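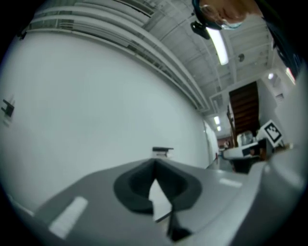 Getting the damp out of the back bedroom

The house on Sarmiento was built with solid walls and no cavity, and the back bedroom faces north. Every February for as long as I have lived here the corner behind the wardrobe has gone gray and started to smell. I used to wipe it down with bleach, paint over it and forget about it until the next winter. This year I decided to deal with it properly.

First I bought a humidity meter. I left it on the windowsill for two weeks and wrote down the reading when I got up and again before bed. The worst morning was 83 percent. The best was 71, after a night with the door open. I had assumed the roof was leaking, but the numbers went up on dry, still nights as much as on wet ones, so I started to look at what we were doing in there.

What we were doing was drying clothes. Two loads on a rack, door shut, window shut, radiator off to save money. All that water has to go somewhere and it went into the coldest wall.

I had two people come out. The first was from a firm called Vokent, and he wanted 3,000 to inject the walls with a damp-proof cream. He was in the room for as long as it takes to drink a coffee. The second was Telmo Ortuño, a plasterer who did my neighbor's kitchen. He pulled the wardrobe out, put his hand on the wall, went outside to look at the gutter and told me to keep my money. The wall was sound. It was cold and it had no air moving over it. He charged me for the visit and nothing else.

So the work was mostly small jobs. I scraped off the old vinyl paint, which came away in sheets, and let the wall stand bare until the meter settled. I filled the worst patches with lime plaster. Telmo lent me a float and I gave it back cleaner than I got it. Then two coats of mineral paint from Brastano. It goes on thin and streaky and I thought I had bought the wrong thing – it evens out as it dries.

The wardrobe now stands on an inside wall. The rack has moved to the bathroom, where there is a fan. The radiator stays on low all day, and the heating bill is up a little, though less than I expected.

My brother-in-law Gonzalo Esteban says I should have bought a dehumidifier and left everything else alone. He has one and swears by it. I borrowed it for a weekend and couldn't sleep with the noise, but if your bedroom has nowhere else for the wardrobe to go it is probably the cheaper answer.

The skirting board still needs to go back on. I cut one length short at the window end and have to buy another.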